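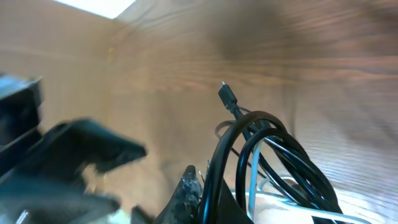
7 min read

The cable problem

Machines can already weld a car and carry a parcel. Can they put away the chargers?

In every house I have lived in, and I have lived in three countries, there was a drawer with cables. My mother kept hers under the telephone. When my brother needed a charger he pulled the whole bundle out, took what he wanted, and pushed the rest back in a worse state than before. To put this drawer in order was the chore for a rainy Sunday, and usually it was given to the youngest child.

I thought about that drawer during the two days I spent at Rornirden, a small robotics company in Llanos, in a building that used to be a furniture store. I went there to find out how near we are to a machine that does the work of the house. I expected dishes and laundry. They have those too, in the other rooms. But the people who work there told me, one after another, that if I wanted to understand the situation I should sit at the cable table.

The cable table is a wooden table with cables on it. A robot arm with a two-finger gripper has to take the cables apart, lay each one alone, and, on a good day, wind it into a coil and close a strap around it. The project has the name Dandeo. Davina Jardine has led it from the first week. Before this she worked for many years on machines for bottling plants, and she still speaks of bottles with a certain affection.

"A bottle is a bottle when you pick it up, and it is the same bottle when you put it down," she told me. "With a cable, you touch it and now you have a different object. The shape you planned for is gone."

I watched the arm for most of the first morning. It went down over a black cable, waited, closed its fingers, lifted. The cable came up, and with it came a loop from another cable that was lying across the first one. The arm stopped with everything hanging. After a moment it let go, and the pile was on the table again in a new arrangement. This was counted as one attempt. A technician made a mark on her screen and did not seem disappointed.

A person does this task almost without looking. You find a plug, you hold it, you shake a little, and with the other hand you feel where the resistance comes from. If the cable is stuck, you know it before you see it. The arm at Rornirden has a camera near its gripper and it has a measurement of how hard the fingers are closed, but it has nothing that I would call a feeling for resistance along the length of the wire. It must guess from the picture which strand goes over and which goes under. Where several black strands cross each other, this is difficult for me also.

Two colors help. When a white cable lies among black ones, the system can follow it much better, and in the early months the team trained with mixed colors for this reason. Then they visited a customer and discovered that the customer had only black cables. Jardine laughed when she told me this, but I understood that it had cost them the better part of a summer.

The customer is Corura, a company that takes back used office equipment, cleans it and sells it again. I drove to their warehouse on the second day. Computers and screens arrive there on pallets, and with each pallet come boxes of cords that somebody has thrown in at the last minute. Maritza Guzmán is responsible for the sorting hall. She has nine people at the benches, and she calculates that on a normal shift they spend up to 40 percent of their time on cords, power supplies and small adapters, things which bring in almost no money but cannot be sent out in a knot.

"I do not need a robot that can make coffee," she said. "I need one that can open this box."

She turned a box over on the bench to show me. It fell out in one piece and kept the form of the box. One of her workers, a man with very quick hands, took it from her and had the first cord free before she finished her sentence. I asked him how he chose where to begin. He thought about it seriously and answered that he looks for the end that wants to come.

I repeated this sentence to Jardine on the telephone that evening, and there was a silence, and then she said that it was a fair description of the research problem. The first step in the Dandeo program is to look for ends. A plug is a good thing for a gripper. It is stiff, it has a shape that does not change, and if you hold it you know that you hold the end of something. The trouble is that plugs hide. They lie under the loops, or they point into the table, or they are so slim that the fingers close above them and come up with air.

So what can the machine do today? I asked for numbers and I was given them, with the request that I write down also the conditions. With two cables on a clear table, one black and one white, placed by a person and not pulled tight, the arm separates them in most attempts. In the last series before my visit it succeeded in 32 attempts from 40. It is slow. When I tried the same arrangement myself I was finished while the arm was still looking. With a real box from Corura, turned over on the table as Guzmán did it, the arm has not yet finished one box without help.

The fingers are a subject of their own. The black surface on them becomes rough with use, and small fibers get attached to it, and then a thin wire can hang on the finger when the gripper opens. The arm believes it has released the cable and moves away with the cable following it across the table like a small dog on a leash. I saw this happen, and it is funny only the first time. The team has tried smoother fingers. Those do not hold on, but they also do not hold. At the moment the rough ones are back.

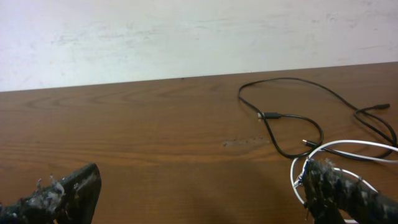
At the table in Llanos: the white cable has caught at the right finger, with a long black one lying beside it.

It would be easy to write at this point that the home robot is a dream and we should all continue to fold our own shirts. I do not think this is correct. In the room next to the cable table I saw an arm take cups from a rack and put them on a shelf, cup after cup, with a calm which I do not have in my own kitchen. Another arm wiped a counter. It missed the corners, but many people miss the corners. Jardine says that these tasks were as bad as the cables not long ago, and the change came mostly from showing the machine more examples, many more than anyone in the building had thought reasonable.

The examples are made by people. In the afternoons, operators sit at the table and guide the arm by hand controls through the task, including the mistakes and the recoveries from mistakes. I was allowed to try. I had believed that the machine was clumsy, and after a quarter of an hour I had more respect for it. Without the feeling in my fingertips, with only two stiff fingers in place of ten soft ones, I needed many trials to pinch one plug. When I finally had it I lifted too fast and the other cables came along. The operator beside me, who does this for the whole afternoon, said kindly that everybody lifts too fast.

There is a different opinion in the building, and I should mention it. Some of the engineers think that the cable table is the wrong goal. A factory, they argue, can change the work so that it suits the machine. It can put each cord on a hook or in its own tray from the beginning, and then nothing needs to be untangled. This is how automation came to the shop floor in the past: the parts were made to arrive always in the same position. Guzmán has heard this argument. Her answer is that her boxes come from other people's offices, and she is not able to change how other people pack on their last day.

A house is more like her boxes than like a factory. Nothing arrives in the same position. I think this is the reason why the question about chores has remained open so long, even when single demonstrations look very convincing. The shirt in the demonstration has been laid out flat. The shirt at home is inside out, with one sock in the sleeve.

Corura will take a first arm in August, for a trial on one bench. It will not receive the full boxes. A worker will pull the big knots apart, and the arm will get the small groups that remain, two or three cords together, and lay them in trays. Guzmán has already decided which bench. It is the one near the door, where it is cold in the winter and where none of her people likes to stand.

I asked her if the workers were worried. She said that some are, and that she has told them what she knows, and that the man with the quick hands had offered to teach it. He has an appointment in Llanos next week to sit at the controls.

When I came home I opened my own drawer. I took out the cables and I tried to work with two fingers of one hand only, as slowly as the arm does, and to look before each movement at what lies over what. I got two of them free. Then my daughter needed her charger, and she reached past me and pulled.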